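Flurkine Housewares, Mavby
Gallery: The Nedari mug in sage

Home / Kitchen / Mugs and cups / Nedari / Gallery

The Nedari is our everyday coffee mug with a steel lining. We have carried it in the Mavby store since the Pētersons building reopened, first in cream and now in sage. This page has pictures of the sage color, with notes on the parts customers ask about most. For prices and stock, go to the main Nedari page or call the store before you drive over. Stock on the website is updated overnight, so an afternoon call is more reliable.

The color is a soft gray-green. It looks grayer in shade and greener near a window, and it will look a little different on every screen. If you are matching it to plates you already own, bring a plate to the store.
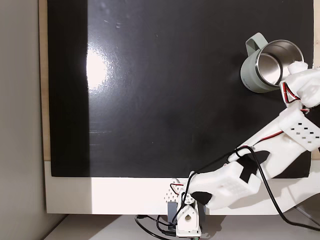 On its side, showing the polished steel interior and the thin silver lip.

Inside and rim

The steel runs all the way up the inside and over the rim. Some people like drinking from a metal edge and some don't. If you have only used ceramic mugs, try the one at the counter first. We keep it there for that.

Coffee and black tea leave a brown film on the steel over time. A spoonful of baking soda in warm water, left for an hour, takes most of it off. Use a soft brush for the corner at the bottom. Steel wool and scouring powder will scratch the polish, and the scratches hold stains.

The mug should not go in the microwave. Every spring we get a few calls about this. Heat the drink in something else and pour it in.

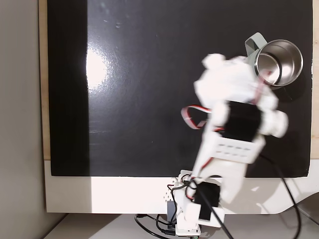 Handles are the first thing we look at when we order a new mug. A handle that is too small pushes your knuckles against the side, and one that is too big makes a full mug tip in the hand. The cream Nedari we sold before had a narrower one, and we asked for a change. On the sage mug the handle is the same gray-green as the outside, and with the mug standing upright the loop comes up slightly above the rim. Measure the space under your coffee maker with that in mind, and allow for the handle if you plan to set a saucer or a flat cover on top.

Left-handed customers have asked whether the printing faces them or faces out. The small print is low on the body and hard to notice from across a table. It does not wrap around to the other side.

On the table

The sides are close to straight and narrow only a little toward the bottom. It takes up less room than a wide-bottomed travel mug and fits most single-cup stands. The base is flat. On a smooth surface it can slide if it is wet underneath, so wipe the bottom after rinsing. The matte finish shows greasy fingerprints for a short time. Dish soap removes them.

From a low angle you can see how the green side meets the bright band at the top, and the squared-off shape of the handle. The small dark logo is near the bottom on the left. 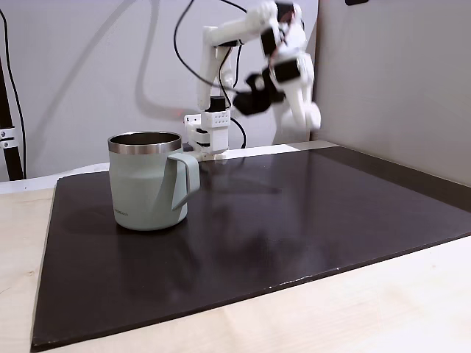 Buying and returns

Sage mugs are sold singly or boxed in pairs. The box of 2 has a cardboard divider and no plastic. Shipping is $7 for any number of boxes to one address. Our September delivery brought 52 boxes, and we don't expect another before the new year.

Unused mugs can come back within 60 days with the receipt. If a mug arrives dented or with a chip in the finish, send a picture of the mug and of the carton it came in, and keep both until you hear from us. We will replace it from the same delivery if we have one left, so that the color matches the rest of your set.

Gift wrapping is done at the Mavby counter only. We cannot wrap online orders, but a plain card with your message can go in the box at no charge. Type the message in the notes field at checkout.

Questions we get

The lid from the cream Nedari does not fit the sage one. The opening is a different size. There is no separate lid for sage.

We have been asked to list the weight. The maker gives one number for the cream mug and has not sent one for sage, so we have left it off.

Hand washing is best for the outside finish. Several customers run theirs through the dishwasher on the top rack and tell us it is fine, but the return policy does not cover fading or peeling from the dishwasher.

More in this gallery
Nedari mug in cream (discontinued)
Nedari sugar bowl
Flurkine tea towels, all colors
Pētersons building, before and after

Pictures may be used by customers in online reviews. Please ask before using them anywhere else.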